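Speaker notes: Keeping a two-arm paper cell running
Oona Kuusisto, Bumeo maintenance group
Last updated: August

Opening

Talk covers one bench cell, two arms, on paper handling and gluing tasks. Scope is setup, daily care and the repairs we do in-house. Control software is Percy Chambi's talk, so send those questions to him.

Both arms bolt to a common rail through separate mounting plates. Say this early. If one plate shifts, the distance between the arms changes and every two-handed motion is off, even though each arm still passes its own check. We retorque the plate bolts every 14 days and mark the heads with paint pen.

Wipe the rail at the same interval. Old grease picks up paper dust and hides the paint marks.

Conduit: leave a full loop over each wrist. A tight loop pulls on the connector at the end of travel. Cable ties go on snug, tails trimmed flush. Paper is the sheet stock from Gruleo, cut to size before the shift. Scraps get cleared between runs, as a scrap under the sheet lifts one edge and changes the pinch height.

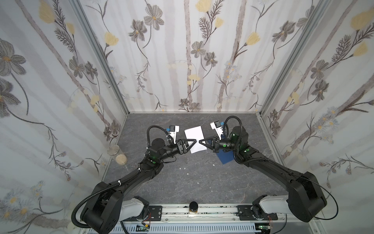 How often do the wrist cameras need to be recalibrated?

After any bracket is loosened, after any finger change, and otherwise once every 22 shifts. The procedure takes one person and a printed target. Save the old values before writing new ones.

Fingers

Go slowly through this part. Paper slips for two reasons: worn finger faces or fingers that no longer close parallel. Test with a single sheet at low grip force. If the sheet rotates when pulled, check for parallel closure first. Replace fingers in pairs. Our log has 3,716 grip cycles on the last pair before the first slip was recorded.

Consumables inside reach

Glue sticks are stored upright, within reach of the gripper. Check each one at the start of the shift. Glue residue on the barrel transfers to the finger faces and shows up later as sheets that will not release. Clean the faces with a lint-free cloth and let them dry before homing. Do not scrape them with a blade.

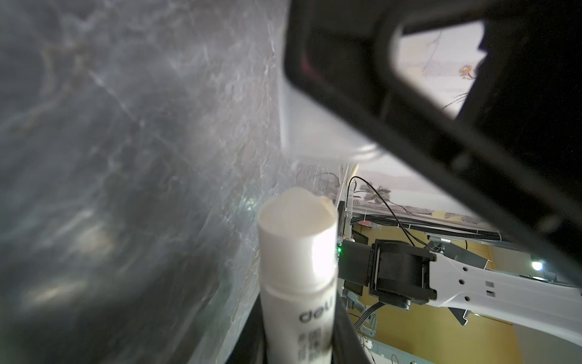
Fault order

1. Read the indicator lights on both arms before cutting power.
2. Photograph the cable path, then unplug.
3. Swap the suspect motor cable with a known good one.
4. Home one arm at a time, with the other parked.
5. Run the single-sheet test 2 times before returning the cell to service.

Waltraud Prantl has the spare cable list. Leave time for the Desside question on bracket stiffness.

Related
Percy Chambi: Timing between paired arms
Burgi Gruber: Cable ducts and small boards
Regula Schnyder: Grip force on thin stock

Contact: Bumeo maintenance group | Back to top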